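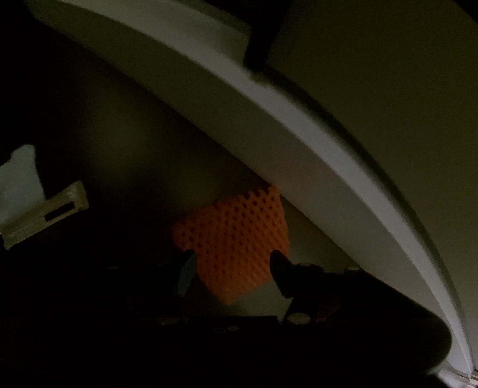
Pale curved panel with a dim space below it.

Halás Supplier Delivery Records

README for the shared copy

Overview

Halás is a table of purchase order lines from the stamping plant at Mastton. Each row is one line on one order for purchased material: sheet, strip, fasteners, coatings, packaging and a small amount of outside machining. The table has 3000 rows covering 64 suppliers. It was put together to compare ways of scoring suppliers on delivery and incoming quality. People have also used it to teach basic data cleaning.

Files

orders.csv holds the order lines.
suppliers.csv holds one row per supplier code, with the commodity group and shipping distance band.
rejects.csv holds receiving inspection results for lines where something was held or sent back.
codes.txt lists the reason codes in plain text.

The CSV files are comma separated, UTF-8, with a header row. Empty cells mean the value was not recorded. They do not mean zero.

Columns in orders.csv

order_line: unique key, text
supplier: code that matches suppliers.csv
group: one of nine commodity groups
qty_ordered, qty_received: numbers in the unit given in the unit column
unit: pounds, pieces or feet
promised: day number of the promise the supplier confirmed
received: day number of the first receipt
receipts: how many separate deliveries it took to close the line
expedited: Y if the buyer asked for the line to be moved up
dock: A or B

Dates have been replaced by day numbers counted from the first day in the file. Differences between dates are kept. The plant calendar is not included, so you cannot tell from the data alone whether a line was due on a day the dock was closed. A line received one day late may have been sitting on a truck outside the gate.

How the data was collected

Receipts were keyed at the dock into Flondar, the plant's purchasing system. Úna Kavanagh wrote the export and Lorcan Brennan matched the inspection results to the order lines. Paper inspection tags were used at dock B until January, when that dock moved to the same screens as dock A. The paper tags were typed in afterward by Shayne Kereama. If a tag could not be matched to a line it was left out, so reject rates for dock B in the earlier part of the file are too low. Please do not compare the two docks on quality without allowing for this.

Changes made before sharing

Supplier names were replaced by codes. Prices, part numbers and buyer names were removed. Free text comments were dropped after Radka Dumitrescu read through them and assigned a reason code where the comment gave a clear cause. Lines that were canceled before any delivery are not in the file. Neither are blanket releases under the consignment program, which go straight to the press floor and never get a promise date.

Known problems

Promise dates were sometimes changed after the order was placed. Flondar keeps only the latest one. A supplier that called ahead to move a date will look on time, and one that did not call will look late.

Steel is bought by weight, and mill tolerance means the quantity received almost never equals the quantity ordered. Use a tolerance band when you test for short shipments. The scripts we use in house allow 2 percent for sheet and strip and nothing for piece goods.

Supplier codes S17 and S40 are the same company under an old and a new account. We left them separate because the shipping locations are different.

The expedited flag was optional. Some buyers used it every time and some never did.

Suggested use

The data is suitable for on-time measures, lead time spread by commodity group, and practice with joins and missing values. It should not be used to set a benchmark for the metal trades in general. It comes from one plant with one set of habits, and the mix of suppliers leans toward regional service centers.

Version notes

The current version corrects the unit column on coating lines, which had been exported as pieces when the order was in pounds. It also adds the receipts column. Row order is different from the last version, so join on order_line and not on position.

Contact

Questions about the columns go to Úna Kavanagh in the Mastton purchasing office. Corrections go to Bláthnaid Fitzgerald, who keeps the master copy. Include the order_line value and the version you are working from.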